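Visit report: Nivov test hall, Urkerport

We went over from Iltthorpe in March to see the two grippers on the shortlist, and stayed until 16:30. The hall is smaller than the brochure suggests. Visitors sign in at the side door and safety shoes are lent at the desk.

The morning was hardware. Both units are parallel, two-finger, electric. The Nivov has a stroke of 90 mm and the Nwankwo 14 mm less. On paper the Nwankwo is quicker to close, but the demonstration cell ran it at reduced speed, so we have no figure of our own. Cable exit on the Nivov is at the rear and fouled the wrist joint twice during a full rotation. We raised this and were shown an angled connector — not yet in the price list.

Pads come off with two screws on either make. The Nwankwo screws are very small and one was dropped.

After lunch we moved to the simulation room. The wrist camera view is rendered in the same controller software that drives the real arm, and the domestic test set holds 691 grasp trials over 18 room layouts.

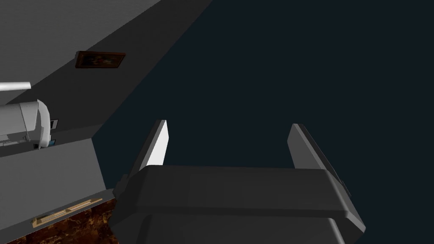 Rendering kept up with the arm on the office workstation we were given. Contact is the weaker part: thin objects slid between the pads at low force settings, and raising the friction value only moved the problem to the heavier ones. The log export is plain text and opened without trouble.

Outstanding: price for the angled connector, spare pad lead time, and whether the licence covers a second seat. Parking at Urkerport is pay and display, coins only.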